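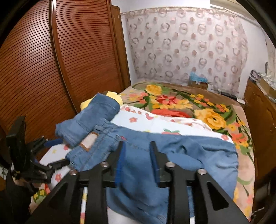

The bed is the best table in the house

Folding laundry in a small home, one pair of jeans at a time

By Esi Quaye

Most of the folding in this country gets done on a bed. Few homes have a utility room with a long worktop, and the kitchen table has usually got breakfast on it, or homework. So the basket goes upstairs, the duvet or blanket is pushed to the far side, and the clothes go down on the sheet.

Jeans tend to come first in our house. They are the heaviest things in the pile and they take up the most room, so getting them out of the way leaves space for the rest. A pair laid across a strawberry-print sheet, with one leg folded back and the leather patch at the waistband facing up, is already halfway to being sorted out.

I spent part of October talking to people about how they fold, and trying their methods on my own bed. I had 14 items of denim to work with once I had been through the airing cupboard, my son's drawers and the back of the door. Two of the pairs no longer fit anyone.

Start with the back pockets

Seidu Abubakari ran a laundry and repairs shop for seven years before he moved into teaching evening classes in mending. He folds jeans with the back pockets outwards and is firm about it.

"The back is the flat side," he told me. "You've got no zip there and no button. Put one leg on top of the other, pockets out, and smooth it down from the waist to the hem. If you start at the hem you only push the creases up to the top."

He then tucks in the crotch seam, the small triangle that sticks out when the legs are together, so that the whole thing is a long straight strip. After that it is folded in half, hem to waistband, and in half or thirds again depending on the shelf. For a deep drawer he goes for thirds and stands the jeans on end.

I found the triangle made more difference than anything else. I have left it poking out all my life, and it is the reason my piles lean.

Getting the legs straight

Denim that has dried in a bunch stays in a bunch. Seidu's advice is to deal with it before the folding starts. Hold the jeans by the waistband, give them two hard shakes, then lay them down and pull each leg by the hem. Run a hand along the inside seam and then the outside one. If the seams are straight the fabric between them will mostly follow.

On a soft mattress this is harder than it sounds. The bedding gives under your hands and the creases come back. A tightly tucked sheet helps, and so does working near the edge, where you can stand up straight and let the spare length hang over the side while you deal with the top half. My back was much better for it.

What to fold on

A thick blanket is a poor surface. The jeans sink in and the blanket moves with them. I had been folding on top of mine for years, and turning it back to the sheet took a few seconds.

Soft toys need to go elsewhere too, if you can manage it. In our house they are usually under something, and I have put more than one away inside a pillowcase.

Some people swear by a folding board. I tried the Wisten, a hinged plastic one a neighbour lent me. It was good for T-shirts and no use at all for adult jeans, which were too long for it. I also tried laying an old ironing board flat on the bed, and that worked well - it is firm, narrow and about the right length for a leg. I have not kept it up, as it means fetching the ironing board.

Rolling, hanging, stacking

Rolling suits a suitcase or a very shallow drawer. Fold the jeans lengthways, then roll from the waistband down so the bulky end is in the middle. The roll holds better that way, though thin stretch denim will spring open whatever you do.

Hanging is kind to dark jeans that mark along the fold. Clip hangers leave dents in the hem, so I fold mine over the bar. They do drag a wardrobe rail down after a while. Ours has a bow in it.

Stacking is what most of us do, and it is fine up to a point. I would stop at four pairs on a shelf. Beyond that the pair you want is always at the bottom, and pulling it out undoes the lot.

Before they go away

The bed is also a good place to look clothes over. With the jeans flat and the light coming in from the window, check the belt loops, the inside thigh and the corners of the back pockets. Those are the places Seidu sees most often in his classes. A pocket corner that has started to lift needs five minutes with a strong needle and doubled thread. Left for a few more washes, it will take a piece of the denim with it.

Check the front pockets as well, even after washing. I found a hair grip, a bus ticket gone to felt and two coins.

My own drawers are now done the Seidu way, on end, with pockets facing the front. My son's were done the same way and lasted until he wanted the pair at the back.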